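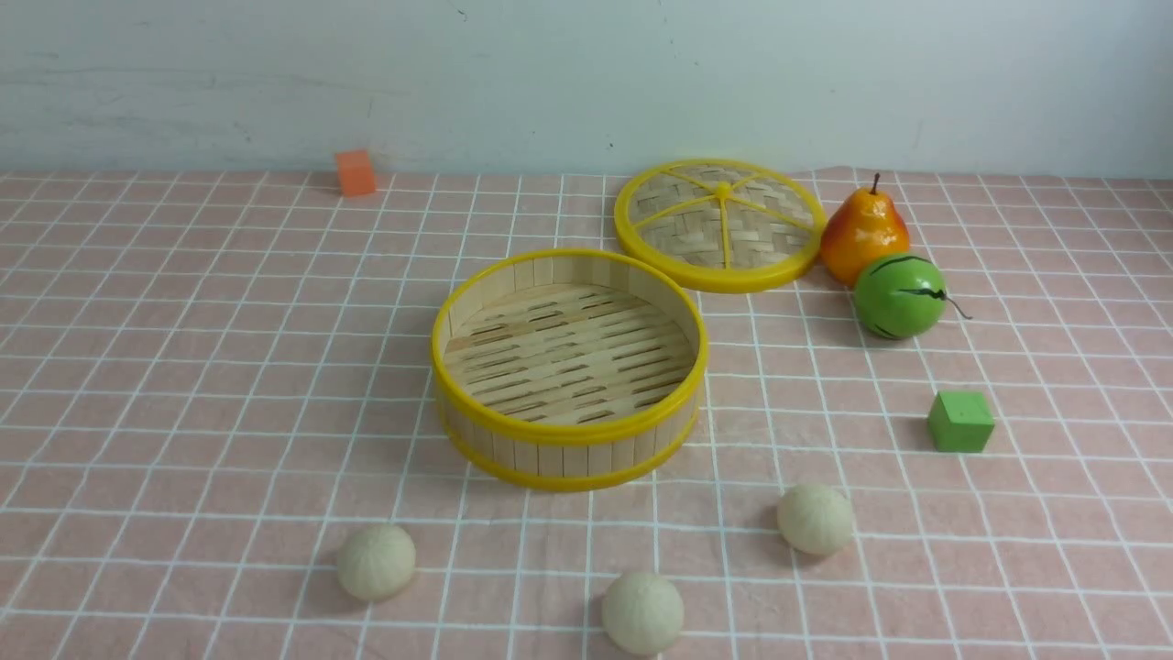
Fullus bun packing set -- README

Training data for the packing arm at the Zinden kitchen. Task is the same one the packers do all shift: buns into the steamer basket, lid on, basket goes down the line. This folder is the tabletop version, not the line itself.

Written by Hanne Eyvindsson, 12 November 2023. Questions about the data to me, questions about the rota to Maxine Sutcliffe please, I can't answer those.

What's in here

500 episodes, each one a single try at the task
2 tables, one at Zinden and one at Mulleseck
start layouts with three buns out on the cloth, basket open, lid lying flat next to it
clutter objects in most layouts (toy fruit, colored cubes). They are never the target. Leave them where they are
a notes file per episode, plain text, some very short

Folder layout

raw/ -- as recorded, don't edit
clean/ -- trimmed start and end
notes/ -- operator comments
bad/ -- dropped buns, lid on crooked, wrong object picked. Keep these, Severin uses them

Who did the demos

Obadia Lukumay and Severin Lüthi. Obadia packed by hand on the line for years before this and it shows, his lid placements are much cleaner than mine were (mine are deleted). He sets the basket full before he even looks at the lid. Severin goes back and forth. Both are fine, both are labeled.

Everybody recorded was on paid hours and signed the sheet. No faces kept. If you find one, tell me and it comes out.

What it's for at work

Packing at Zinden is 12 people on a shift. The plan from Lorenz Kaufmann is that the arm takes the filling and the lids on one line, and 2 packers from that line move over to checking and restocking. Same pay grade, that is in writing now. It wasn't in May and people were rightly annoyed.

What packers told us when we asked:

wrists. The lid push is the part that hurts, start there
checking is more standing still, want a stool. Ordered, not arrived
they want a stop button on the packer side, not only on Riedl's cabinet. Done
who gets blamed when the arm squashes a bun? Answer so far: not the packer. Needs to go in the shift rules, Maxine has it

Open one: the checking job is lonelier. On the line you talk all day, at the check table you are by yourself with the noise. No fix yet. Obadia suggested rotating every break and I think thats the right idea.

Known problems

Pink grid cloth in every layout. The real line is steel, so expect trouble moving over
Yellow rim on the basket is very easy to find. Other baskets don't have it
Buns here hold their shape. Real ones stick, to each other and to the slats
Some Mulleseck notes are in German, not translated
Timestamps in raw/ are off by an hour for the first batch, clean/ is corected

Please don't

use episode times to set targets for people. The demos were done slow on purpose. Somebody already tried this in a slide deck and it had to be pulled.

Changes

v2 -- added bad/, fixed labels on lid placement, dropped my own demos
v1 -- first upload, Zinden table only

Next: steel top layouts, more lids. Send me your list if you want something in it.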